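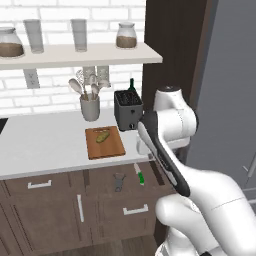

Renting the Kitchen Flat at Vollier House: Questions We Get a Lot

What time can we check in?

Any time after 2 p.m. The cleaners are quick, but they can't clean around your suitcases, and they have tried. If your flight lands early, you can leave bags in the hall closet from 11.

Is there really no front desk?

Really. You'll get a door code by text on the morning you arrive. If the text doesn't come, call Teresa Buckley. If Teresa doesn't pick up, call again, as her phone lives at the bottom of her bag.

How many people can stay?

Four. We have been asked about five, six, and "four plus my brother-in-law, who is hardly ever in." The answer is four.

Can we cook proper meals?

Please do. You'll have the kitchen to yourselves for the whole stay. Salt, oil, coffee filters and dish soap are provided. Saffron is not, in spite of the review.

Do we have to empty the refrigerator before we leave?

Yes. Sealed condiments may stay, within reason. We define reason as one mustard. Anything in the freezer goes too, including the thing in foil that you all forgot about.
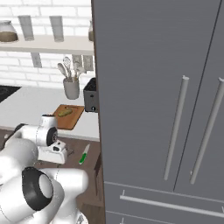 Where do we park?

On the street, free after 6 in the evening and all day Sunday. The Dratavetti lot around the corner charges by the hour and tows with real enthusiasm, so read the sign. Then read the smaller sign.

Is the building old?

The front half is. Hrvoje Kadrić, who owns the place, will tell you the full story of the staircase if you let him. It takes about 60 minutes and there is no short version. The stairs creak on every floor, so late arrivals should expect to be known to the neighbors by morning.

Can we bring a dog?

One dog, house-trained, with a $60 cleaning fee. Cats we handle case by case. The parrot was a one-time thing and we don't want to talk about it.

Where should we get breakfast?

Kuko, two doors down, opens at seven and runs out of the good rolls by nine. Ó Súilleabháin across the square does a bigger plate and doesn't mind children, muddy boots or long silences.

What if we need to cancel?

Up to 11 days before arrival you get everything back. After that we keep the first night. In October we're a bit more forgiving — it rains, we understand.

The Wi-Fi isn't working.

This isn't a question, but we get it the most. Unplug the router in the hall, wait a minute, plug it back in. If it's still dead, see above regarding Teresa.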